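Marnik (hand-held gripper)

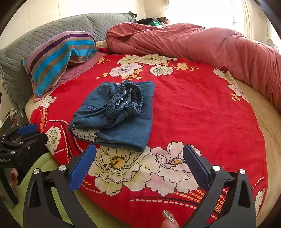
Vol. 9, p. 397

Marnik is a hand-held gripper project begun by Sakda Khamphan and Bindu Kamath at the Clendham shared workshop. The gripper is worked by hand and used to record household tasks, among them folding clothes on a bed. Its two jaws carry blue finger pads, and the black arms have triangular cutouts and round silver screws. Early pads were cast in a mold made by Osian Bowen and wore out after about 300 grasps. Kamath changed the mix in July. Later work covered denim and other heavy cloth. See also: Hamdy.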